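Shared-bench rules for robot arms take effect at Nestby, and they fit on two sheets

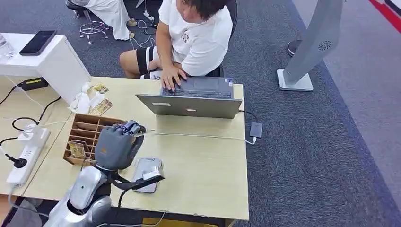
Nestby Manipulation Lab — News and Notices

September 24, 2022

The lab's new rules for working next to a robot arm are now in force on every desk, bench and table in the building. They run to two sheets of paper. The first draft ran to 28 pages, and included a glossary that defined "desk."

The short version came out of a review that started in April, after the group noticed that its old safety sheet had been written for a single large arm behind a fence. The fence went away years ago. The sheet stayed on the wall, telling people to close a gate that no longer existed and to report to an office that is now a bike room. Most of the arms in use today are small enough to share a desk with a laptop, and they do, usually with the person typing on the laptop well within reach.

The new text treats this as normal. It says who may power up an arm, what has to be off the desk before it moves, and who gets told. The main points are as follows.

One person holds the stop. Whoever starts a motion keeps a hand free for the stop button until the arm is parked. Typing is allowed when the arm is parked. Typing with one hand and hovering over the stop with the other was discussed at length and is now described in the rules as "a skill we do not wish to encourage."

Say it out loud. Before any motion, the operator says "moving" and waits for an answer from everyone at the desk. A thumbs-up counts. Headphones do not excuse anyone, and a chat message to somebody sitting three feet away is not an announcement.

Speed starts low. A new or changed program gets its first run at the lowest speed setting, all the way through, however dull that is. Several people called this rule insulting to their code. It was kept.

Cables get a path. Power and data lines to the arm and hand are to be routed outside the area the arm can sweep, and tied down at both ends. Slack at the wrist is fine and necessary. Slack that can catch on a finger joint is neither. External drives must sit where a tug on the cable will not take a week of recordings with it.

Loose items leave before power comes on. Phones, tissues, bags, cards and anything with liquid in it go to a side cabinet or a drawer, unless they are part of the task. The argument over what counts as part of the task took up most of one meeting. The agreed wording is that an object belongs to the task if it is named in the run sheet, which has since led to some very thorough run sheets.

Visitors sit outside the line. Each arm will have its reach marked on the desk in tape, and on the floor where it extends that far. Guests and off-duty colleagues keep their stools behind it. Rolling closer for a better look is covered under the same rule.

Two outside groups read the draft. Skisorent, which shares equipment with the lab, asked for a clearer handover when an arm changes users in the middle of the day. That became the logbook rule: name, time, last known fault, and whether anything was left gripped. Gosska, the firm that services the arms, asked that nobody fix a finger joint with tape. The lab agreed, with visible reluctance in the minutes.

The group also tried the rules for 7 weeks on the benches in the Shevchuk wing before adopting them. The logbooks from that trial hold more than 3 hundred entries. Unplanned stops were most often put down to cables, followed by people forgetting to say "moving" and then saying it afterward in a different tone. There were no injuries. One entry reads, in full, "my fault, sandwich."

Training takes four hours and ends with a supervised run at low speed. People who already work with the arms have to take it as well, including those who wrote the rules. Anyone who has not finished it may still use the desks, the chairs and the laptops, but may not power up an arm or act as the second person on a run.

The two sheets are posted at each workstation and on the lab's internal pages. The 28-page version remains available on request. So far there have been no requests, apart from one for the definition of "desk."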